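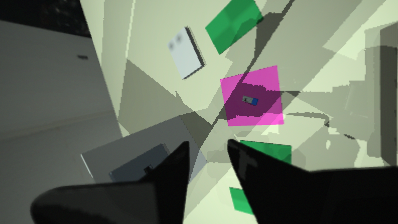
When does the Allport Public Library change its loan rules? The new rules take effect on November 17, 2022, at the main library and at the Oldale branch.

The standard loan for books remains three weeks. Renewals increase from one to 2 per item, provided that no other cardholder has placed a hold.

Overdue fines on children's books will end on the same day. Existing fines on children's books will be removed from all accounts. Cardholders do not need to apply.

Fines on adult books continue at the present rate. A lost item is charged at its replacement cost. The charge is canceled if the item is returned in usable condition within 70 days of the bill.

Each cardholder may have up to 100 items on loan at one time, including audiobooks and magazines. Interlibrary loans are counted separately.

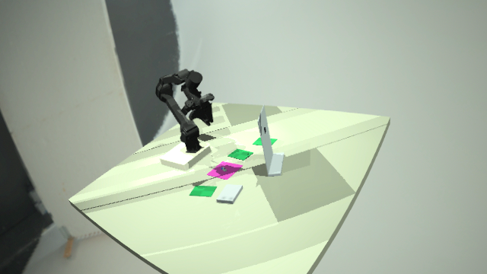
Thanakorn Jitpraphai asks whether a hold placed at Oldale may be picked up at the main library. It may. Select the pickup location when placing the hold, or call either desk before the item is marked as ready.

Items on hold are kept at the desk for seven days. After that they pass to the next cardholder in line or return to the shelf.

The Oldale book drop on Inano Street is closed for repair through the end of November. Please use the drop at the main entrance in Allport, or return items to the Oldale desk during open hours.

Printed copies of the loan rules are available at both desks in English, Spanish and Thai. Large-print copies may be requested by phone.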